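Course Notes, Unit 3: Settling, Grit and Small-Town Water
Knut Buschmann
August
14 comments | 3 shares

These notes go with the second lecture on surface water treatment. Bring them to the Birkbridge visit.

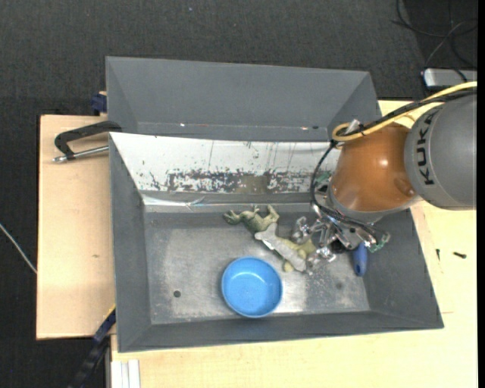

Hazel Oyelaran asks whether a town drawing from a slow river needs a grit stage at all, given that most of the sand has already dropped out upstream. In a dry month it may not. After heavy rain the Unska carries sand well past the Dramelville intake, and sand that gets into the pumps wears the impellers. Plan for the bad week.

1. What settles and what does not

A particle in still water falls at a speed that depends on its size, its density and the temperature of the water. Sand falls quickly. Silt is slow. Clay hardly falls at all until it is made to clump. Cold water is thicker than warm water, so a basin that works well in summer can pass more silt in winter at the same flow.

2. Overflow rate

Divide the flow by the surface area of the basin. The result has the units of a speed. In an ideal basin, any particle that falls faster than this speed reaches the floor before the outlet. Depth does not appear in the formula – students often expect it to. Depth still matters in practice for sludge storage and for keeping currents off the bottom.

Worked problem: a basin has a surface area of 243 square feet and takes 2,238 cubic feet of water per hour. The overflow rate is 2,238 / 243 = 9.21 feet per hour. Repeat the calculation for a surface area of 277 square feet and state which basin catches the finer particles.

3. Coagulation

Clay particles carry a negative charge and push each other away. Alum or an iron salt cancels much of that charge. Fast mixing comes first, for under a minute, then slow stirring so the clumps can grow. Stirring too hard at this point breaks them up again.

The dose is set by jar test. Fill a row of jars with raw water, dose each one differently, stir, let them stand, and measure the cloudiness near the top.

4. Sludge

Whatever settles has to be taken out. Hopper floors need a steep slope or the sludge will hang on the sides. Read the Kocsis chapter on scrapers before the visit, and skip the part on tube settlers – we return to those in Unit 5.

Problem answers are due at the start of the next lecture. Show units on every line.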